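Havik two-arm kit: where we are and what your money has bought
Progress report to the Staswood small grants desk, 09/01/2022
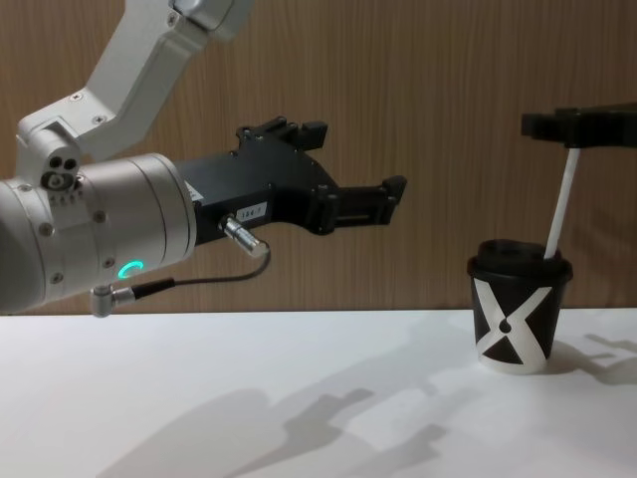
You asked us in July for a plain answer on whether the Havik kit is worth recommending to the cafes and care homes on your list. The plain answer is that we are at trial 43 and still arguing. The longer answer follows, and I have tried to keep it shorter than the last one, which I gather was circulated.

Setup. The kit came from Prurarel in 2 crates, with a promise of "same-day readiness" on the lid. We were ready on day 17. Most of that went on cabling and on a calibration routine that asks you to press Continue and then, some minutes later, asks why you pressed Continue. Once past it, the arms have behaved. We have had no hardware faults, and the grippers hold their settings overnight, something I could not say of the kit we reviewed for you last year.

Drinks task. This is the one you cared about, so it has had most of our time. The job is to put a straw into a lidded paper cup. One arm handles the straw and the other is there to steady the cup if needed. Of the last 20 trials, 14 were completed without a person stepping in. The misses were nearly all the same miss: the straw meets the lid beside the opening and bends, and the arm carries on with great confidence. Slowing the final approach helped. So did holding the straw near its top end, though the manual recommends the middle and has a diagram to prove it.

The steadying arm is a harder sell. On a full cup it has little to do. On an empty one it matters a lot, and it is also the arm most likely to arrive late. We would like to know whether the cheaper one-arm version, with some sort of cup holder, gets the same result. Prurarel says it does not. Prurarel also sells the two-arm version.

Support. Replies come in a day or so and are polite. The second reply usually answers the question. Software updates have been free so far - the price list suggests we should enjoy this while it lasts.

Money. We are inside the budget. The one overspend is on paper cups and straws, where our original estimate assumed a success rate I would now call youthful. The Chukwu bench rental is paid through the end of the grant and needs nothing further from you.

Next. We will run the one-arm comparison, then repeat the drinks task with softer lids and a shorter straw. We also need a decision from you on whether unpacking and setup time should count in the final score. We think it should. Prurarel has asked that it be listed separately, under "customer experience."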